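Kirnham: a service desk ticket archive for IT team leads

Version 5, released 19 February 2025

Kirnham is a set of closed support tickets from the internal service desk at Stergiou, a mid-sized parts distributor. It was put together for people who run small IT teams and want something realistic to plan rotas, test triage rules or train new starters with.

Contents

tickets.csv has 900 tickets, one per row. notes.csv holds the technicians' working notes for 441 of them. escalations.csv lists the 174 tickets that went to second line, with the reason given at the time.

Names, phone numbers and asset tags have been replaced. Spelling mistakes in the notes were left alone.
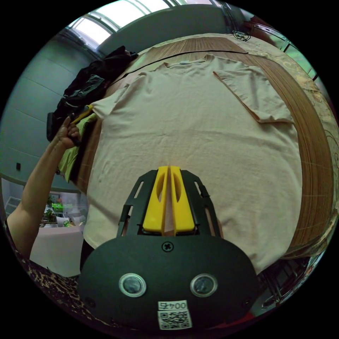 Kolbrún Steinarsdóttir wrote after the last release that the priority column is no use for training, as half the desk marked everything "high" in the run-up to the Dimonik migration. She would like it dropped, or at least moved to a separate file. It stays in for now, and a second column, priority_reviewed, gives the level agreed afterwards.

Known problems

Closing times are less reliable than opening times. Tickets left open over a holiday were often closed in a batch on return. Anything logged through Iltow before May has no category, so filter those rows out before you compare teams.
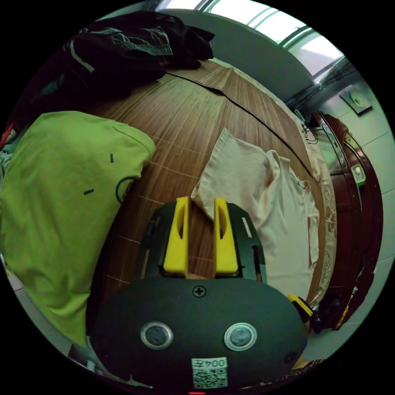 The category list is short and should be kept that way if you add your own tickets. Use the lower-case names in categories.txt and put anything that doesn't fit under "other". Labels matter more than people expect: a sticker reading 004 with a QR code beneath it is easy to quote in a ticket, and "the black one by the door" is not. Where the original ticket had an asset number, the replacement has the same length and format.

Contact

Corrections go to Hafiz Siregar. Please give the ticket number and the file name.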